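7/13/19

I have spent 25 evenings on a planner whose main talent is waiting. Skeklow (my name for it, chosen at an hour when it sounded good) takes a list of things to be done and decides which arm does which, and when. Two arms should be faster than one. So far they're like two polite people at a door.

The trouble lives in the reservation code. Each arm books a chunk of space before it moves, and I had padded the chunks by 80 millimeters after a bad week in November. With that much padding, the dish rack and the drawer cabinet count as the same neighborhood. Jérémie Pichon looked at my logs and asked whether I was planning motions or a zoning dispute.
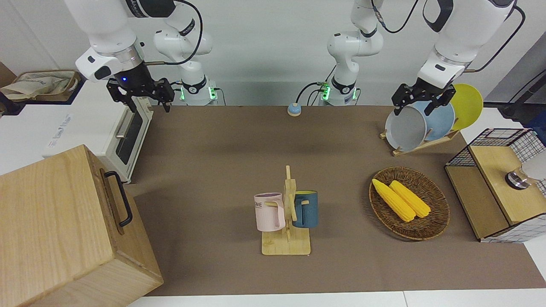
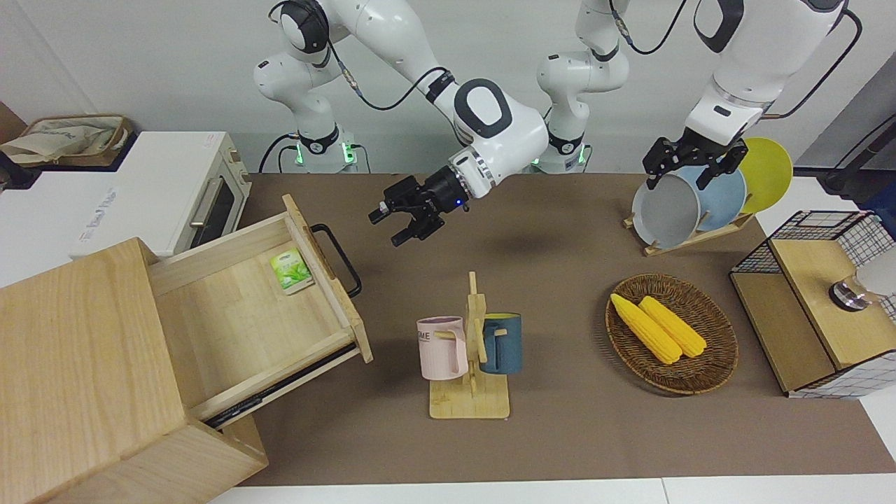

*Left arm at the plates in both, drawer open in the second.*

*2 min read*

I've cut the padding to 34 millimeters and let it shrink further when an arm is only holding still. A gripper closed on the rim of a plate doesn't need a whole county to itself. That change took one line. Finding the line took 555 log files and a fair amount of cold soup.

Plates are their own misery. Perception hands me three thin things standing on edge, and the fitter (Matari, which I didn't write and therefore blame freely) likes to merge neighbors. Clémence Deschamps suggested fitting the rims first and ignoring the faces – annoyingly good advice, and it's on a branch now.

Still open: the drawer. Once it's out, the collision map has to grow a large wooden box in a place that used to be free, and Skeklow only refreshes the map between tasks. I'd like it to refresh when a joint limit or a handle pose changes. Iker Zabala says that's a week of work. He said the same about the padding, so I'm clearing my calendar through November.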